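Workshop tips: bench habits for the robotics club

Collected over the last couple of terms at the Cidgate club, mostly by Darragh Buckley, with additions from whoever was on the bench. The cable task for the Plomov round is the one most teams are working on at present, so it comes first. Newer members should read the lot before they book the arms.

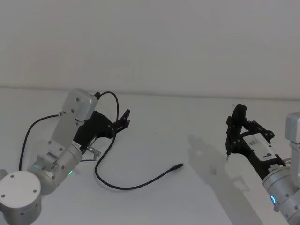
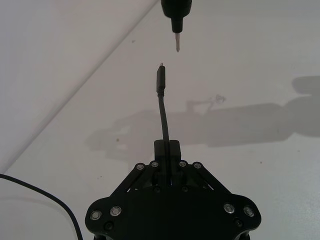
Cables

Grip close behind the plug. If you take hold too far down, the cable bends as soon as the plug touches anything and you lose your line. Two finger widths is a good start for thin cable. Go shorter if it still flops.

New cable remembers the coil it came in. Hang it over a door overnight with a bulldog clip on the bottom end. Don't heat it to straighten it.

Keep slack on the bench side. A short cable pulls back against the gripper and the plug creeps down between the fingers without you noticing.

Wipe the fingers with a dry lint-free cloth before each session. No polish, no hand cream, and wash your hands after crisps.

Lining up

Approach in two moves. Bring the parts near each other with a clear gap, stop, look from the front and from the side, then close the gap slowly. Teams that try it in one move spend the evening picking plugs up off the floor.

Shadows will fool you. On a white bench the shadow of an arm can look like the edge of something. Switch off the desk lamp and use the ceiling lights only, and if you have taught positions with the blinds open, check them again with the blinds shut.

Write the height down as well as the position. Darragh's team lost most of an evening in May over a height that had only ever been in somebody's head.

Cap your speed at 30 per cent until the whole run has gone through cleanly. Then put it up a little at a time.

Screws and fixings

Check the gripper screws at the start, with the power off. Use the right key and stop when it is snug. The ball-end keys in the Flerkberg tin are worn and will round the heads, so use the ones on the rack.

A dab of paint across the screw head and the metal next to it shows you straight away if the screw has moved. Nail varnish does just as well.

Magnetic dish for loose screws. Lids and mugs get knocked over.

The bench

Wipe it with a damp cloth and let it dry. Spray goes on the cloth, never on the bench.

Masking tape is fine for marking positions but take it up the same night. After 48 hours it starts to leave gum behind. White spirit will shift the gum, with a window open.

Sleeves rolled, lanyards off, long hair tied back. One person holds the stop button and does nothing else.

Keeping a log

One line per run: what you changed, what happened. Change one thing at a time. Daithí Mac Mathúna keeps his in a Bangash notebook with squared pages, and you can sketch the grip in the margin. A phone note is all right if you copy it to the shared folder before you go home.

Save your program under a new name every session, with your initials. Do not save over the club copy.

Packing up

Arms parked, power off at the wall, keys back on the rack in size order. Cables coiled loosely, over and under, and tied with the soft ties. Broken ones go in the red tub with a label saying what is wrong with them.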